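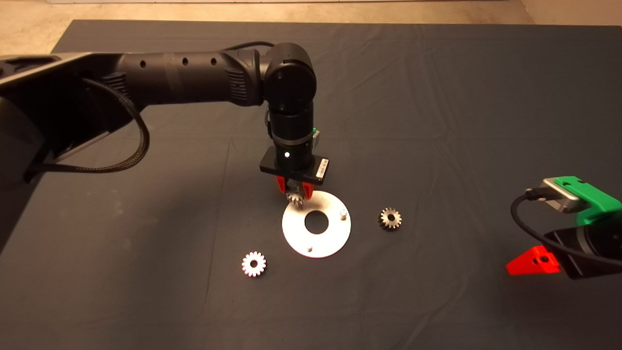 Ravn
Instructor, Home Interiors, Plemutus Evening Program

Handout 6: Lighting and Table Linen for the Winter Season
Tuesday, August 31, 2021

Read this before the Gundgate session and bring the room plan you drew for Handout 5. The plan should show outlets, switches, and the direction each door opens.

6.1 Base level and added light

Seasonal lighting is treated in this course as a layer over the normal lighting of the room. Set the base level first. In the sample plan the base level comes from one 800-lumen lamp behind the sofa and one 200-lumen lamp on the side table. String lights are added after that and are not counted toward the base level, as they give very little light for reading or serving food.

Use one color of white for all lamps in view at the same time. Warm white is the usual choice for living rooms. If the string lights are warm and the ceiling light is cool, the string lights will look yellow. Either change the ceiling bulb or leave it off when the string lights are on. 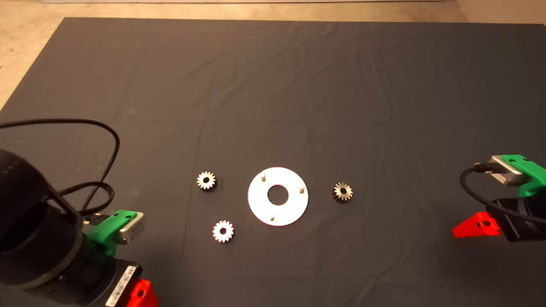 Dimmers need bulbs marked as dimmable. A bulb that flickers at a low setting may be a poor match for the dimmer, so check the dimmer's bulb list before you buy a full set.

6.2 Cords and outlets

Mark each cord on the plan as a line from the outlet to the light, following the wall. A straight line across the floor is a fault and will be graded as one. Cords do not go under rugs. Lights rated for indoor use stay indoors, and this includes the covered porch. Switch off at the outlet before leaving the house.

6.3 Sizing a tablecloth

Finished cloth length = table length + two times the drop. The same rule applies to the width. For a seated meal, the usual drop is short enough to rest just above the lap.

Worked case: the Rilter table in the sample plan is 84 inches long with its leaf in. With a 12-inch drop at each end, the cloth is 108 inches. The table is 43 inches wide, so the same drop gives a cloth width of 67 inches. Ready-made cloths seldom match both figures. Choose by length and accept the nearest width – the long sides are less visible once the chairs are in.
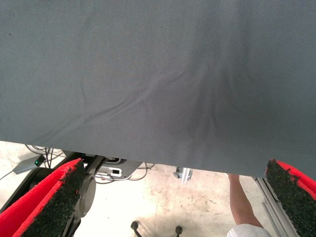

Gray cloth with a fine weave and soft creases.

Wash a new cotton cloth once before hemming and measure again after it dries. Iron from the center outward. Store it rolled on a tube if you have the space, or refold it along different lines each year.

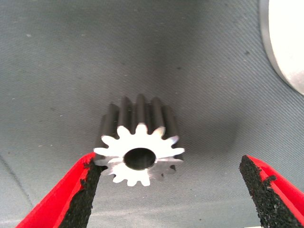
ASSIGNMENTS

Mark up your room plan with all base lamps, seasonal lights, and cords. Give the lumen value next to each base lamp. On a separate sheet, work out the cloth size for your own table, with and without the leaf, and show the drop used. Both sheets are due at the first December meeting.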